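Forums > Automatisation > Préhenseurs et outillage > Pince Groveck ou Ponero pour démontage PC ?

tournevis_triste
Je cherche une pince pour ouvrir des tours de bureau et manipuler barrettes et processeurs. Le commercial de Groveck me jure que la sienne fait tout. Celui de Ponero aussi, ce qui m'avance beaucoup. Des retours ?

kilo_newton
Groveck, sans hésiter. 40 mm de course, doigts interchangeables, et le contrôleur Jusari la reconnaît du premier coup.

Painemal
« Du premier coup » après trois mises à jour et une prière, chez moi. La Ponero est plus lente mais elle dose mieux. Sur une barrette mémoire, c'est tout ce qu'on lui demande.

kilo_newton
Lente, le mot est gentil. J'ai le temps de faire un café entre l'ouverture et la fermeture.

gisela_bravo
Vous vous battez pour la pince alors que le problème, c'est la pose. J'ai testé les deux modèles, 200 cycles chacun, et l'écart tient dans l'épaisseur du trait dès que les pièces sont bien présentées. Mon poste ressemble à ça : la tour couchée, capot retiré, et à gauche un support imprimé en 3D avec ses logements. 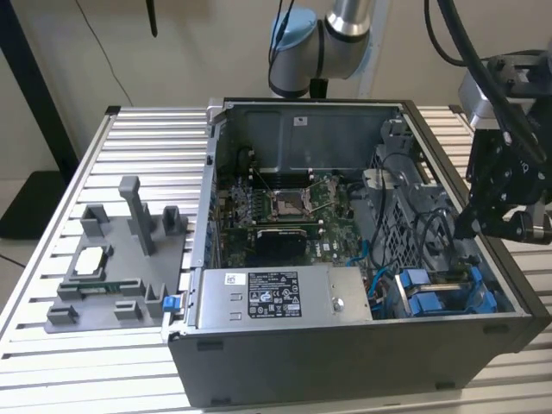 Le support m'a coûté cinq versions et pas mal de filament, mais les prises ratées ont fondu avec les deux pinces. Gardez vos sous pour une imprimante.

Painemal
D'accord pour le support. Pas d'accord pour l'écart : essaie avec des leviers de socket un peu durs, on en reparle.

tournevis_triste
Donc j'achète une imprimante. Mon chef va adorer.

5 réponses utiles | 3 partages
Contact | Mentions légales | Haut de page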